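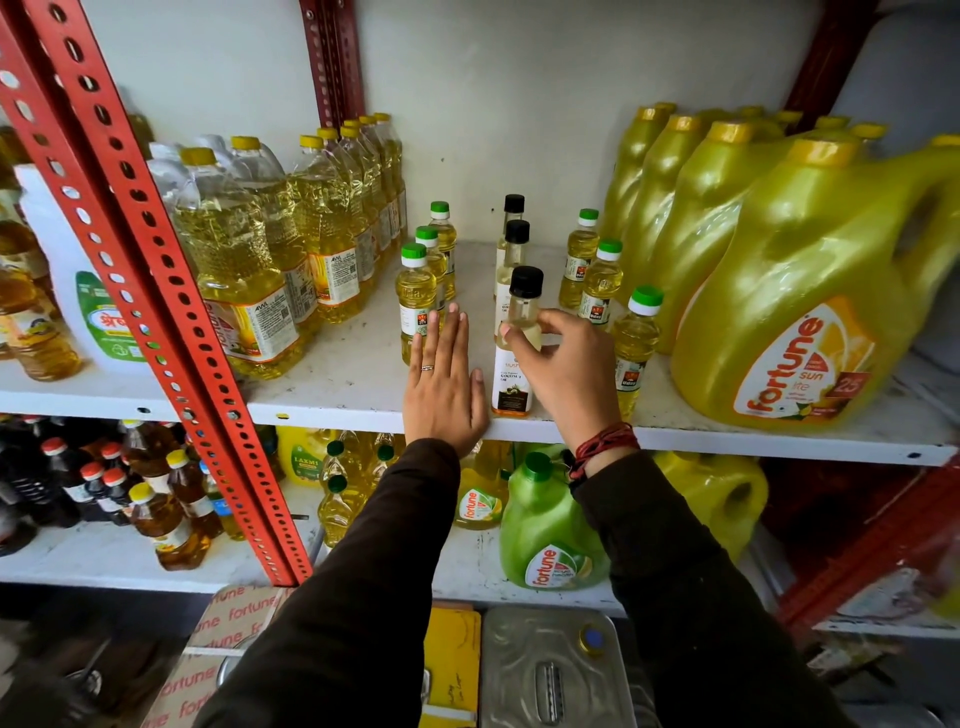 Small bottles of oil on a shop shelf, one of them labelled "Coconut Oil".

19 Aug 2026

Keeping a household account book

In July I completed the seventh year of my household account book. Several readers have written to ask how it is arranged, and the present entry sets out the method.

The book is a plain ruled ledger bought from a stationer in Nesham. It has 208 pages, of which 52 are used each year, one for every week. Each page carries four columns: food, home, travel and other. Receipts are kept in an envelope inside the back cover and entered on the last evening of the week. Once entered, they are thrown away, except for those that carry a guarantee.

Cooking oil, flour, rice and similar goods are entered under food on the day of purchase, even where they will last for several months. I did attempt, in the second year, to spread the cost of such items over the period of their use. The sums became tiresome and the practice was dropped.

Readers should note that the column headed "other" requires watching. In the third year it came to 1004 pounds, and I was unable to say where almost half of it had gone. Gifts, haircuts and repairs have since been written out in full, with a word or two beside each figure.

I am sometimes asked whether a computer program would serve better. I used one named Skova for a single winter. It drew very good charts, but it placed the window cleaner under holidays and could not be persuaded otherwise. The ledger was resumed in the spring.

The current book will be full next summer. The stationer no longer stocks the same ruling, and I have written to Brurker to enquire whether they still supply it by post. Their reply will be reported on this page when it is received.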